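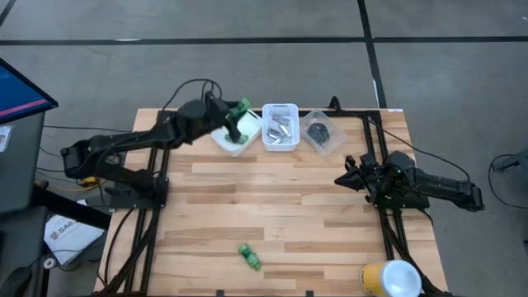
I've put off sorting the small stuff for most of the year. The big things in the workroom got done in May, when the shelves went up and the old desk went to the tip. What was left was a drawer, then a second drawer, then a shoebox that used to hold the overflow from the second drawer. Everything in it was shorter than my hand and none of it had a proper home.

The method I've settled on is dull but it works. Clear a table, put the containers in a row along the back edge, tip a small amount out at the front and move things backwards until the wood is bare again. Then tip out some more. I used to empty the whole drawer at once and would end up eating dinner beside it for a week.

My containers don't match and I've stopped minding. There's a square white plastic one for the green bits, a white basket with holes in it for small silver metal pieces, and a clear one for dark grey odds and ends. I did look at a matching set from Lykkegaard, but it came as a set of 22 and I haven't got the shelf for it. Fukitwood makes a nice divided tray as well. It's too shallow for anything that won't lie flat.

Sorting by colour sounds silly and I resisted it for a long time. Matvii Hnatiuk, who I used to work with at Praden, sorted his whole bench that way and I gave him a hard time about it. He was right, though. When I'm looking for a piece I can nearly always remember what colour it was, and I can hardly ever remember what I decided to call it. Labels like "fittings" and "misc" were the reason I had two drawers in the first place.

The basket was the one thing I'd have done differently. Holes are good because the dust falls through, but anything thin goes through as well. I've put a square of paper in the bottom of the one at home that holds pins, and that fixed it. The clear container is the most useful of the lot. I can see what's in it from the doorway — if I had to buy more of anything, I'd buy more of those.

A few rules I've kept to:

One cup on the table at most, lid on, and down near the corner.

Stop after 5 rounds, even if it's going well. My sorting gets careless after that and I start making up new categories.

If a piece has no container by the end, it goes back in the shoebox. It doesn't get its own little dish.

The shoebox is now down to a single layer. I'd guess there are over four rounds left in it, mostly springs and those plastic feet that come off the bottom of things. The second drawer is empty and I've put the tape in there, which had been living on the windowsill.

Next job is the cords, which I'm not looking forward to.

Recent posts
Shelves are up, finally
What I kept from the old desk
Comov drawer runners, one year on
A better place for the tape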